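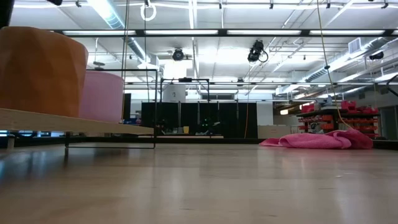 Aide au rangement de l'atelier (h/f)

Coltine cherche deux personnes pour ranger sa grande salle au parquet clair. Il s'agit de remettre les cylindres, orange et rose, sur leur planche, de ramasser et plier les serviettes, et de passer le balai le soir.

Le poste est à temps partiel, pour presque 277 heures jusqu'en juin. L'expérience n'est pas demandée -- le soin, oui. On travaille souvent près du sol, donc il faut pouvoir s'accroupir sans douleur.

Prise de service à 17 heures. Merci d'envoyer une lettre courte et vos disponibilités à Coltine, référence 2470.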